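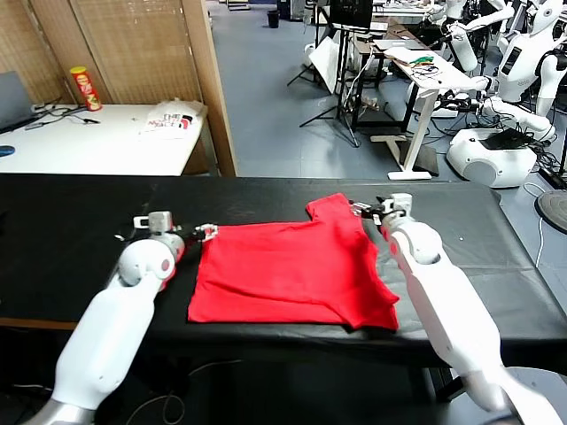
Réka Erdős writes that she had her doubts about buying a cloth for a folding table, as she had used an old bed sheet for years, and that the sheet moved with every T-shirt she dragged across it. She now has two of the Tadach covers and would like a third in a longer length. The longer length is listed below.

Tadach table cover, black
Supplied by Natolell
Last revised November 2020

The Tadach is a smooth-faced cover for long tables used to fold, sort and pack clothing. It is sold as a single sheet, to be laid over an existing top and left to hang at the front. It has no elastic, no corner pockets and no fixings. The face is wiped with a damp cloth and a little washing-up liquid. Do not iron it, and do not put a hot iron down on it.

Black is the only colour held in stock. White was dropped in July, as pale garments were hard to see against it and most orders were for black in any case. The face has a sheen and will show reflections under ceiling lights. Customers who find this tiring should order the matt version, sold as Nekham, which has the same backing but a slightly higher drag under cotton jersey.
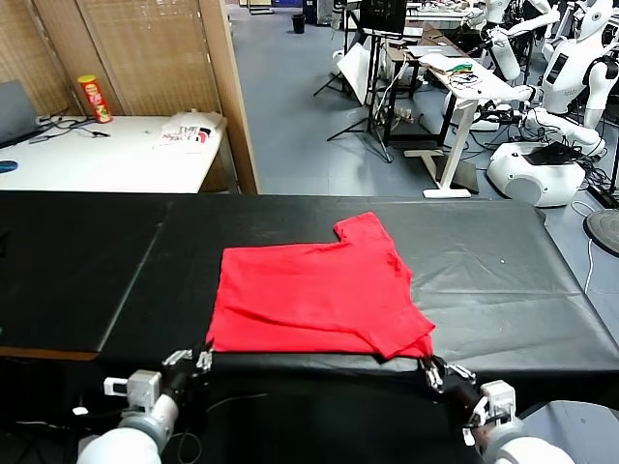
SIZES AND FITTING

Width: 90 cm
Length: cut to order, in steps of 50 cm
Longest single piece: 900 cm
Supplied: rolled on a card tube

Measure the top, then add the drop wanted at the front edge. The cover should not reach the floor where people stand at the table. For tops deeper than the sheet, lay two pieces with an overlap and put the upper piece on the side where the work is done, so that hems do not catch. A cover that has been stored folded will keep its creases for a while. Unroll it face up and leave it overnight - weights along the edges help.

Slip is adequate for T-shirts, shirts and light trousers. Heavy knitwear tends to drag and is better lifted than slid. Fine scuffs will appear with use and do not affect folding.
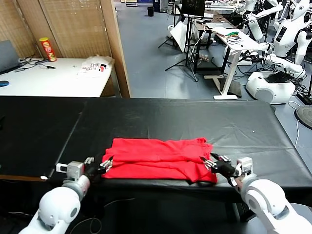 Contrast is the main point of a black surface. The edges of a garment need to be easy to read if the folds are to be kept square, and dark navy or charcoal items do poorly on it. A bright red T-shirt taken down to a flat rectangle stands out well, and an under layer hanging a little past the upper one at the front can be picked up at a glance and tucked back. For mixed loads with a lot of dark clothing, Sándor Nyitrai suggests keeping a light Darwish mat to one side of the table and moving only those pieces on to it.

Order code: Tadach 46
Offcuts are sold by the piece when available. Cut lengths cannot be returned unless faulty.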